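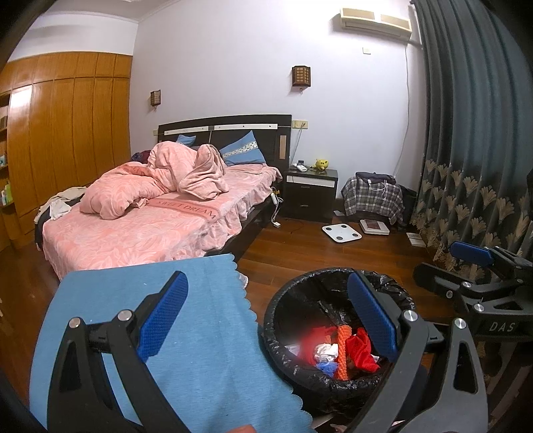

Bedroom with a trash bin near the double bed.

Simitz Family Support — progress report to the Lasotach Fund
27th September

You asked for a plain account of the Back-to-Work Parents program, so I'll start with the numbers. We have spent 2,833 dollars of the grant. We sent the survey to 80 mothers and fathers with kids in preschool or the lower grades, and three wrote back. I would not build anything on three replies.

The Clenunier evening group has met since July. Parents say they like it. Parents also say they like the flyer, and I have my doubts that many have read it. What I can report is that the talk keeps coming back to calls from school in the middle of a shift, and our handouts on bedtime charts don't touch that.

The Mirzaei sticker-chart kit cost over 700 dollars of the total. Two families gave it up inside a week. The kit's own booklet promises calmer mornings — I have seen no sign of them, and I'd hold off on a second order.

Next steps: a shorter survey, done by phone, and one session on dealing with the school office. I'm not asking for more money until we have answers from more parents.

Pouran Sadeghi
Program lead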